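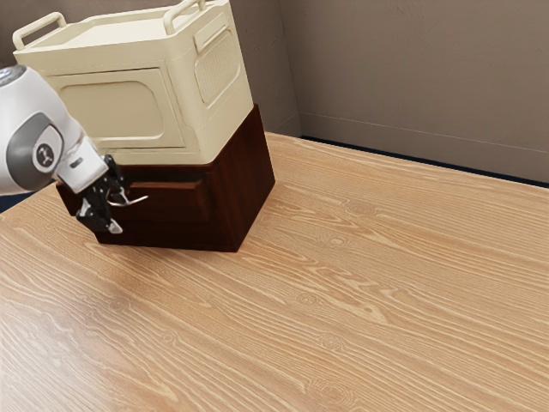 The order came by courier on a Saturday, which was unusual. Courts did not sit on Saturday in Dralport and the ministry was supposed to be closed.

Birthe Lykkegaard signed for the envelope at the front desk and took it upstairs without opening it. She had been head of legal at Gaster for six years, and she knew the ministry's stationery by the weight of it. She made coffee first. Then she slit the envelope with a key and read both pages standing up.

Gaster was to be made unreachable from within the country by six that evening. The reason given was a threat to public calm. The specific matter was a set of recordings posted by a user called Oso, in which two men who sounded like the harbor minister and his brother discussed the price of a dredging contract. The recordings had been up for nine days.

She called Grímsdóttir, who ran the technical side and was at her daughter's swim meet.

"They want the whole site down," Birthe said. "All of it. They'll do it at the carriers, so there's nothing for us to switch off."

"What if we pull the recordings?"

"The order doesn't say that would change anything. It doesn't ask us to pull them."

"So why are they telling us?"

"The law says they have to notify the company. So they notified us."

There was a whistle in the background and a lot of splashing. Grímsdóttir said she would be in by two.

Birthe sat down with the statute. She had read it when it was a draft and again when it passed, and she had written a memo on it that she now couldn't find. Section 24 allowed the ministry to block "specified content" without going to a judge, provided it went to a judge within two working days. It said nothing about blocking a site. She read it three times to be sure. Then she opened a blank document and typed the name of the court at the top.

The administrative court took emergency filings through a portal. The portal accepted files up to a certain size and did not say what the size was. Her first draft ran to 50 pages with attachments, and the portal refused it. She took out the affidavit from the advertising people, who wanted it known how much money they would lose per hour. She took out the screenshots. The portal refused it again. At a quarter to one she found that it was the company seal, which somebody had scanned at an enormous resolution years ago, and once she had shrunk that the whole thing went through, including the screenshots.

The receipt number was 331. She wrote it on the back of her hand because there was no paper within reach that she wouldn't lose.

Grímsdóttir arrived with wet hair. She had been splashed, she said, and her daughter had come in fifth. She pulled a chair over and looked at the order.

"Who is Oso?" she asked.

"I don't know. Do you?"

"I could find out where they sign in from."

"Don't," Birthe said. "If you don't know, you can't be asked."

"I can be asked. I just won't have an answer."

"Good."

They ate crackers from the vending machine. Through the afternoon the phones rang and Birthe let most of them go. She spoke to the chairman, who wanted to know whether there was someone they could talk to. He meant someone at the ministry, over lunch. She told him the filing was already in and he was quiet for a moment, then asked if it could be taken back out. She said it could. She said she would want that instruction in writing. He told her he would think about it and did not call again that day.

At five o'clock the traffic screen on Grímsdóttir's laptop was the highest it had been since the election. Word had gotten around. People were saving things: recipes, wedding videos, old arguments with their cousins. A man in the northern district was downloading every episode of a show about repairing outboard motors. The Oso recordings had been copied so many times that Grímsdóttir stopped refreshing the page.

"They could have asked us to take down three files," she said.

"You would have argued."

"I would have argued with you. You would have told me the law let them."

Birthe thought about that. It was probably true. Section 24 was clear enough on that point, and she would have written a short memo, and the files would have come down in an afternoon with a gray notice in their place. She didn't say so.

The first carrier dropped at eight minutes before six. The line on the screen fell by a third. The second went on the hour and the third a little later, as if someone there had needed to look up how. By half past there was only a thin trace along the bottom, people coming in from abroad or through somebody else's connection. It wobbled but it didn't go to zero.

Her own phone had stopped loading the site. She tried it several times anyway.

The reply from the court came a few minutes before seven. It was two lines long. The application had been received and assigned to a judge whose name she knew slightly, a dry man who had once made her redo a filing because the margins were wrong. A hearing would be held on the next working day at nine. The block would remain in place until then.

"Is that good?" Grímsdóttir asked.

"It's a hearing."

"Is he one of theirs?"

"He's fussy. I don't know what else he is."

Grímsdóttir closed the laptop and put it in her bag with a damp towel. She asked if Birthe wanted a ride and Birthe said she would stay a while. She wanted to check the margins.

When she was alone she printed the application and laid it out across the desk. She found a ruler in the second drawer. The margins on the main text were right. On the last attachment, the one with the screenshots, they were too narrow on the left side by the width of a pencil line. She opened the file again and started moving them over, one at a time. Outside on the harbor road somebody was playing the recording from a car with the windows down, the minister's brother laughing, and it got louder and then went past.

We use cookies to remember your reading preferences and to measure visits. By continuing to use this site you agree to our cookie policy. Accept | Manage settings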